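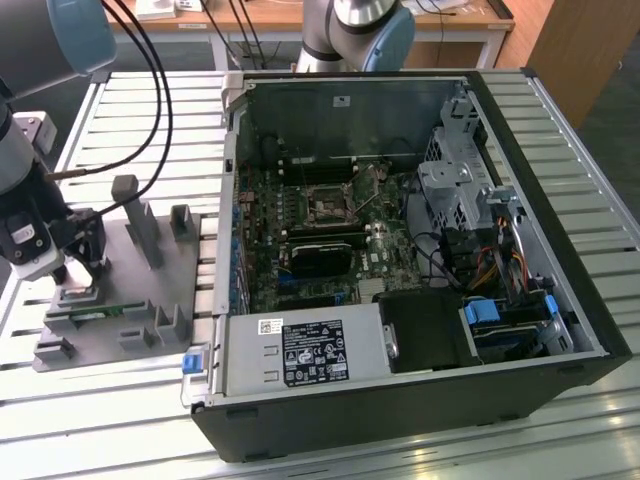 Etel is a set of recorded robot attempts at putting parts back into a desktop computer, plus the small policy we trained on them, which we call Drindeo. Most published insertion work uses pegs and holes designed by someone who wanted the peg to go in the hole. We wanted a motherboard designed by someone who never gave the matter a thought. The tower lies on its side with the panel off, the CPU socket is open to the arm, and a thick black cable loops over the board, so a planner that treats the inside of a PC as a flat surface will learn otherwise. Parts wait in the gray fixture to the left of the case.

Tasks

There are 3 tasks: memory module into slot, processor into socket, and processor back to nest. The last one was meant as a reset routine. It became a task when we noticed it failed more often than the one it was resetting.

Method

Drindeo starts from 60 teleoperated demonstrations per task and then corrects itself with a short search around the contact point. The search is a spiral. We tried 9 cleverer things and the spiral beat them, so the paper has a long section on the spiral.

The wrist view matters most for the processor tasks. With the fixed view alone, success on the socket task dropped by about 40 percent.

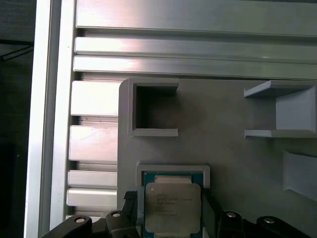

Wrist view, processor in its nest between the gripper fingers.

Known problems

Shiny metal confuses the wrist view, and the bench frame is made of it. Printing on the processor is often too blurred to read, so please don't build an OCR benchmark on this. Force readings are missing from the early memory runs -- the logger was on, the logging was not.

License and contact

Free for research use. Lanbridge holds the rights to the fixture drawings, and Saludo, the labeling tool, has its own license in its own folder. Bug reports go to Jocelyn Samonte, who wrote the spiral and will defend it.

Last updated 10 July 2020. The next release is planned for August -- it should have the missing force data, or a longer paragraph about it.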